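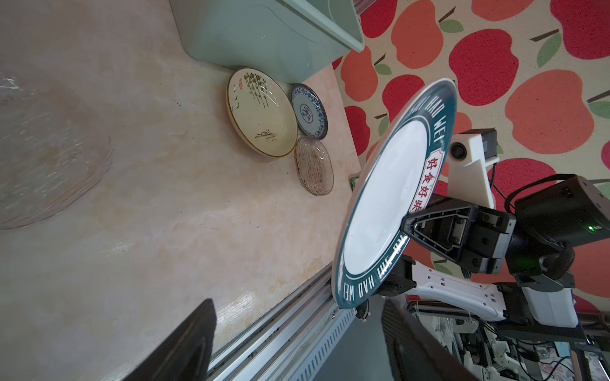 Talpur Tableware Store: Mixed Plates, Gallery Page 77

Plates on this page are from the single-piece shelves at Talpur. They have no matching sets in the store and are lent one at a time for table displays, cooking classes and small dinners. The store holds up to 2000 pieces, most of them plain white and listed elsewhere. Patterned, colored and glass plates are kept apart and recorded by rim, surface and decoration.

Notes by Kausar Sial. Shelf checks by Sohail Rind. Revised Apr 24, 2025.

White plate, teal rim
Large, with a broad glossy well. The border is dark teal with white capitals reading SHI HAO WEI along one part of the rim, and HAO WEI repeated farther around. Four red characters, 好食好味, are set on a white band. Listed as 2275.

Same plate, rim detail
Thin white concentric lines run between the teal band and the center. Check this area under a side light when the plate comes back; sauce residue is hard to see against white. The lettering is the quickest way to tell this plate from the unlettered teal ones on the next shelf up.

Bamboo and birds
Cream-colored ceramic with green bamboo stalks, small dark birds and a red seal mark. The edge is brown-gold. Hand wash, soft cloth only. Listed as 3387.

Blue and white, small
Porcelain, with a floral medallion in the center and a patterned border. The drawing is dense enough that food covers most of it, so Iqra Marwat's display notes put it under a cup or leave it bare. Too small for a main course.

Brown glass
Translucent, smoky brown, with a faint radial texture. Looks darker on wood than on a pale counter. Borrowers who want to match a tablecloth should bring a piece of the cloth to the store.

Clear glass, textured
Large, with ridged, wavy patterns. The ridges hold crumbs and dried soap. Brush along the ridge, rinse, then tip to drain. Wiping across the ridges leaves lint.

Mixed group, before sorting
Ceramic and glass should not be stacked together at this stage. Lay the plates out on the counter with space between them and sort by material first, size second. The mint-green plastic basin is used for washing single pieces -- glass goes in alone.

Glass on pale stone pattern
The beige marble-patterned countertop is good for checking color and poor for checking clear glass, where the veining reads as a scratch. Move clear pieces to a dark towel before writing anything on the card.

Rim checks
Turn the plate once, edge toward the light, and run a gloved fingertip along the rim. Chips are recorded by position, with the main decoration taken as twelve o'clock. On the lettered teal plate, use the red characters. On the bamboo plate, use the seal mark. The blue and white plate has no obvious top, so a pencil dot on the foam sleeve marks the starting point.

Stacking order
Large plates go at the bottom. One Cisico felt disc between each pair, two under anything with a raised texture. The textured glass plate is always stored on its own. Bushra Baloch tried it in the vertical rack last June and the rack slots were too narrow to take it without forcing.

Labels
Paper tags are tied to the sleeve, never taped to the glaze. Old tape marks come off with warm water and patience. Triltolex cleaner is kept under the sink for the white stock and is not to be used on metallic-colored edges.

Packing for loan
Each plate goes in a foam sleeve, on edge, in a Kastley divided crate. Plates packed flat have come back cracked twice. Fill unused dividers with folded paper and write the list numbers on the short side of the crate -- the long side faces the wall in the van.

Corrections to the previous version
The bamboo plate was listed as having a green edge. The edge is brown-gold. The brown glass plate was listed under "amber" and has been moved to "brown, translucent." The four characters on the teal plate had been copied in the wrong order on the card and now read as they do on the plate.

Wanted for this section
Saqib Janjua is looking for a second small blue and white plate with a floral center. The pattern does not have to match. Chipped pieces are accepted if the chip is on the foot. Leave them at the Talpur desk with a name and a phone number inside the wrapping.

Previous page: White stock, oval
Next page: Bowls, footed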